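Lesezeit: 5 Minuten

Regel 6

Die Vorschrift für die Küche umfasste neun Regeln, und ich hatte acht davon geschrieben. Die sechste stammte noch von meinem Vorgänger: »Geschirr wird über der Arbeitsfläche oder über dem Korb geführt, niemals über dem Boden.« An ihr hing in jenem Mai die ganze Abnahme.

Mesero arbeitete an diesem Vormittag im Geschirrdurchgang. Ich saß mit dem Klemmbrett auf einem Hocker hinter der Linie und durfte nichts sagen, das war Regel 2.
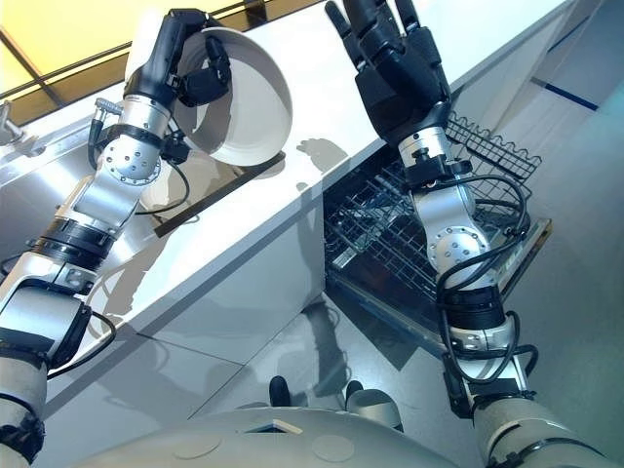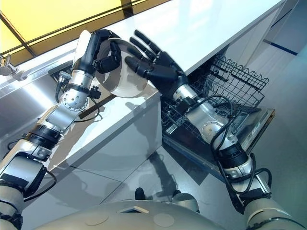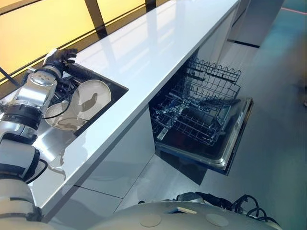

Mesero an der Spüle und an der Maschine, Abnahme 5/19/18.

Der Prüfer von Asteck stand neben mir. Er hatte die Vorschrift ausgedruckt und gelocht. Bei Regel 6 hatte er ein Fragezeichen an den Rand gemacht, mit Bleistift, und das Papier so gefaltet, dass ich es sehen musste.

»Was ist mit der Vorderkante?«, fragte er.

Ich durfte nicht antworten, solange der Durchgang lief. Ich zeigte auf Regel 2. Er nickte und schrieb etwas auf.

Die Vorderkante war die Stelle, an der die Arbeitsfläche aufhörte und der Korb noch nicht anfing. Zog man den Korb ganz heraus, lag dazwischen trotzdem ein Streifen, den ein Teller auf seinem Weg überqueren musste. Wer die Regel wörtlich nahm, durfte keinen einzigen Teller einräumen. Mein Vorgänger hatte das gewusst oder nicht gewusst, ich konnte ihn nicht mehr fragen, er war zu Piston gegangen und baute dort Hebebühnen.

Mesero nahm die Regel wörtlich. Das war der Sinn der Sache, dafür hatten wir ihn so eingestellt. Zweimal hielt er einen Teller an der Kante an und wartete. Auf meinem Bildschirm erschien die Meldung, die ich selbst formuliert hatte: »Keine zulässige Bahn. Bitte Regel prüfen.« Nach der Wartezeit brachte er den Teller zurück in die Spüle und begann von vorn.

»Er könnte es doch«, sagte der Prüfer, als der Durchgang beendet war.

»Ja.«

»Die Hand ist ruhig, der Griff sitzt. Warum macht er es nicht?«

»Weil es da steht.«

Er blätterte. Im Lager von Cheng, sagte er, habe er einmal eine Anlage abgenommen, bei der die Techniker die Regeln nachts geändert hätten, immer nur ein Wort, damit es am Morgen lief. Nach einem Jahr habe niemand mehr sagen können, was eigentlich galt. Es sei nichts passiert. Er habe sie trotzdem stillgelegt.

Ich fragte, was ich tun solle.

»Einen Änderungsantrag schreiben«, sagte er. »Mit Begründung. Und bis er genehmigt ist, bleibt es, wie es ist.«

Der Antrag hatte drei Seiten. Ich schrieb, dass der Streifen zwischen Kante und Korb als Teil des Arbeitsbereichs gelten solle, wenn die Klappe unten sei, der Korb stehe und die zweite Hand frei und offen am Geschirr mitgeführt werde. Den letzten Punkt strich ich und schrieb ihn wieder hin. Eine freie Hand kostet Zeit. In der Kalkulation, die Asteck verlangte, ergab das bei 1,000 Teilen einen Verlust, über den sich die Betriebsleitung später beschwerte.

Während der Antrag lief, räumte ich die Küche abends selbst ein. Ich merkte, dass ich an der Kante jedes Mal kurz anhielt. Einmal stand ich mit einer Schüssel da und überlegte ernsthaft, ob ich sie zurückstellen müsse. Dann kam jemand herein und wollte einen Löffel, und ich stellte sie in den Korb.

Die Genehmigung kam mit der Hauspost. Regel 6 hieß jetzt Regel 6a, und es gab eine Regel 6b, die erklärte, wann 6a nicht galt. Ich spielte beides ein, druckte die neue Fassung aus und heftete die alte dahinter ab, mit dem Bleistiftzeichen am Rand.

Dann setzte ich mich auf den Hocker und gab den Durchgang frei. Mesero nahm einen Teller, führte ihn bis an die Kante und hielt an. Ich sah auf den Bildschirm. Es kam keine Meldung. Er zog die zweite Hand nach, öffnete sie und fuhr weiter.

Ich trug die Uhrzeit ein und unterschrieb.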